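Evening, July

Second coat on the left wall finished at 4. Coverage is even except near the top, where it still reads a little gray. I'll leave it overnight and look again in daylight before deciding on a third.

Brijesh Gautam came by with the level and the long square. The bench is within tolerance front to back. He thinks the paneling should have been hung before the bench went in - probably right, but the Zerkar delivery was late and I wanted the surface.

Still to buy: 25 panel pins, one tube of white caulk, a finer blade. 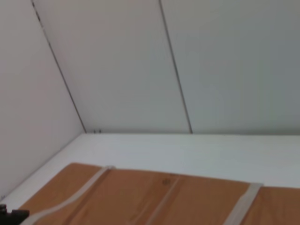
Caulk is the next decision. Joshi only stocks the 90-minute type, and I would prefer something slower for a run this long. The two seams in the back paneling are dark enough to show against the white, and the left one is slightly irregular, so it gets filled first. The line along the base can follow on the same tube if there is enough. The cardboard stays on the bench until all of it is done. Trim after that - Brijesh has offered his miter saw.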